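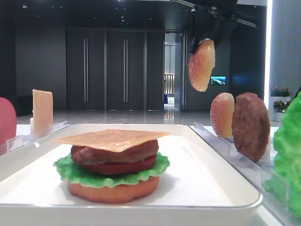
Play burger sets, cheese goes where??

korkberg_kid
Posted in Wooden & Plastic Play Food, 14 replies hidden

Right, quick one before the school run. Nephew has the burger set, bun, lettuce, tomato, patty, cheese. No instructions in ours. I say lettuce straight on the bottom bun, then tomato, patty, cheese, lid. Sister says patty first, always. Who's right

Drirkus
Your sister. Patty on the bun, salad on top. Any burger van will tell you.

antunes117
Nope. Lettuce at the bottom stops the bun going soggy. Yes I know its plastic. Still.

Drirkus
Soggy plastic. ok

Afonso Moreira
Lettuce is the worst layer whatever you do, all frills, nothing sits flat on it. Cheese is fine though if you put it on square-ish in the middle. Turn it so the corners poke out, looks more like a real one.

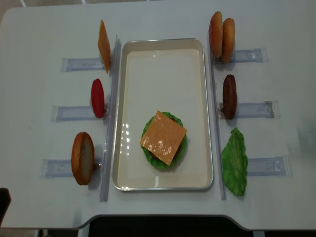
Cheese straight on the lettuce, corners out. Glare on the tray, sorry

korkberg_kid
Oh that does look good. Is there meat in that one?

Afonso Moreira
Bit of brown peeking out under the lettuce on the right, look. Stand the spares up on edge in clear holders either side, much easier to grab than a heap in a box.

istent_mum
We keep ours in an ice cream tub. 2 tomatoes lost already, one under the fridge I think. Holders sound nice but mine would have them off the table by teatime

antunes117
Cheese touching lettuce is wrong btw. Cheese goes on the meat so it melts.

Drirkus
It's PLASTIC you said so yourself

antunes117
Principle of the thing

korkberg_kid
Ok ok. So far: me and antunes lettuce at bottom, Drirkus and my sister patty at bottom, Afonso anything goes. Tried it my way again last night, only swap is cheese right under the lid

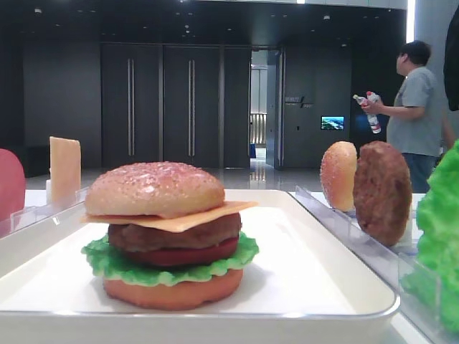
and I'm keeping it like that. Bun, lettuce, tomato, patty, cheese, top bun. Sister not told yet.

Drirkus
Tomato under the meat is a crime but at least the cheese is on the patty

istent_mum
Does anyone sell the lettuce on its own? Dog had ours in September. Dont want to buy a whole set agian for one leaf

Afonso Moreira
Try the second hand section, someone had a bag of odd bits up. Think there was lettuce in it

istent_mum
Ta, will look later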